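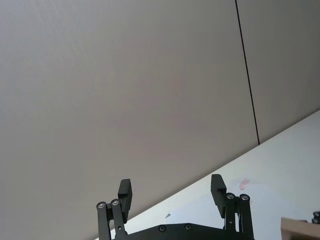

How often should a two-arm bench cell get a full walkaround?
Once at the start of every shift, and again any time somebody has swapped fingers, moved a cable or changed the table layout.

Bench Cell Walkaround, Dekoven Shop
Kept by Saron Mekonnen. Comments from the May round are left in because they are the best part, and please keep adding yours!

Before power

1. Emergency stop within reach of the operator's usual spot, nothing hung on it or parked in front of it.
OK.
Comment (Sunil Debnath): Reach for it with your eyes on the arms. If you have to look down to find it, the button is in the wrong place. We moved ours after I tried this and grabbed the table edge instead.

2. Table clear of everything the day's task doesn't call for. Scraps, tape ends and loose paper count.
Needs work.
Comment (Moushumi Pathirana): I know, I know, a scrap never hurt an arm. But a closing finger will pick one up and then your grip width reads wrong for the rest of the morning. Wipe the top while you're at it.

3. Boxes and totes outside the reach line.
Needs work. Reach line to be re-marked on the Postville side before Wednesday.
Comment (Saron): The line goes where the fingertips can get to with the arm stretched out, plus a hand's width. Please don't measure from the base and guess.

4. Finger screws and linkage screws seated. Use the short driver, finger-tight and then the torque click.
OK.
Comment (Hyun-seo Koo): I love this one. Put a paint-pen stripe across the head and onto the part next to it, and from then on a loose screw shows itself at a glance. Took me 19 minutes for both arms and I'd happily do it again.

5. Finger pads matched left and right, no chips on the gripping face.
OK.

6. Cable from wrist to gripper: both connectors pushed home, collar turned, enough slack for the full wrist turn and no more.
OK after adjustment.
Comment (Sunil): Turn the wrist through its range by hand, brakes released, with a second person at the stop. Watch the loop the whole way. You want it to swing free and come back.

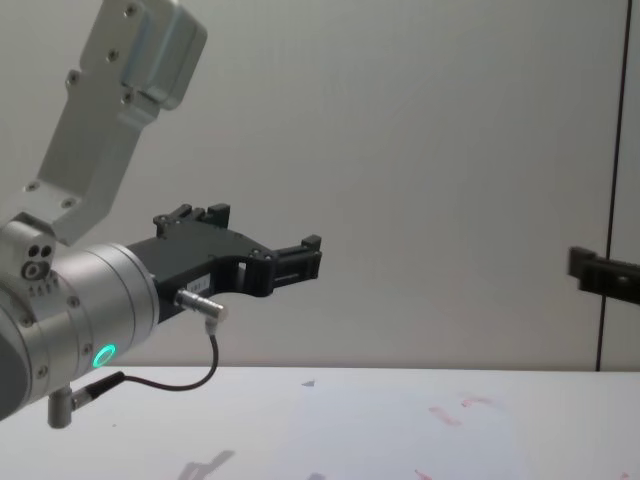
If the loop touches the link at any point, re-route it and start the turn over from the beginning. A tie wrap is fine on the fixed side. Never put one across a moving joint, even for a quick test.

Power on, nobody inside the line

7. Status light color checked against the card on the cabinet door, for each arm separately.
OK.
Comment (Leokadia Kołodziej): Read the card every time, please. The Bukex cell next door uses its own color order, and people who work both cells get them crossed. I have done it myself.

8. Speed limit set to 30 percent for the first cycle.
OK.

9. Arm-to-arm clearance. Run both arms to their closest programmed approach, one at a time, then together.
OK at the reduced speed. Full-speed run still to be signed.
Comment (Hyun-seo): What a difference the shared stop zone makes! Before, each arm only knew about the table. Now the second one holds until the first has backed out, and you can really see the handoff get calmer.

10. Gripper force at the day's setting. Close on the test block, read the gauge, write the number down. Limit for this cell is 70 newtons.
OK, number in the log.

11. Stop test from each arm moving, and one with both moving.
OK.
Comment (Moushumi): Log the cycle counter too. Ours read 1,917 at the last stop test, so the next person can tell how far we've run between tests.

Paperwork

12. Risk assessment matches what is bolted to the wrist today. New fingers mean a new look at pinch points, even when they come off the same drawing.
Open. The Matubbar fingers are in the drawer and stay there until this is done.
Comment (Leokadia): I'll sit down with anyone who wants to learn how to write one of these. It's a good way to get to know the cell, and I'll bring the old assessment so we can mark it up together.

Signed off for reduced speed: S. Mekonnen
Still open: items 2, 3, 9 (full-speed run), 12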